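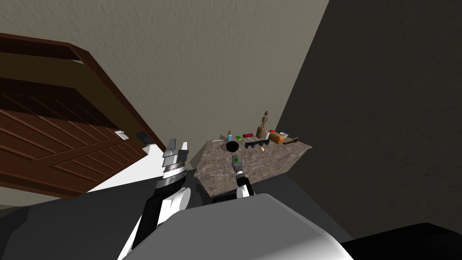
Hi! I'm Celina Duda, and I look after the good practice guide for home robots at Okonkwo. We're looking for 15 people to help us test it before the next edition comes out in March, and I'd love it if you were one of them.

So what's the guide? It's a set of plain rules for two-armed robots working in kitchens and hallways: how close a gripper may get to a blade, when an arm has to stop near a door, what the robot should do if it can't tell what it's holding. Right now there are 33 rules, and some of them are (I'll admit it, I wrote them) pretty hard to follow.

You'd work from home, in your browser. We show you short runs from our simulator, Bultungate, and you mark each one against the rules – pass, fail or can't tell. "Can't tell" is a perfectly good answer and we want to see plenty of it! If two people read the same rule differently, I need to rewrite it.

You don't need an engineering background. I'm especially keen to hear from home health aides, cooks, parents of small kids, and anyone who has ever filled out a safety checklist and grumbled about the wording. You do need to be 18 or over, comfortable reading English, and free for one group call a month.

The pay is $422 for the full set, and you can spread the work over four weeks. Ibrahim Abubakar runs the training call and will get you logged in.

To apply, send us a few lines through our Sendport form about a rule at work or at home that drove you up the wall, and tell us how you'd fix it. No resume please – I really do just want the story. We reply to everyone, usually within a week.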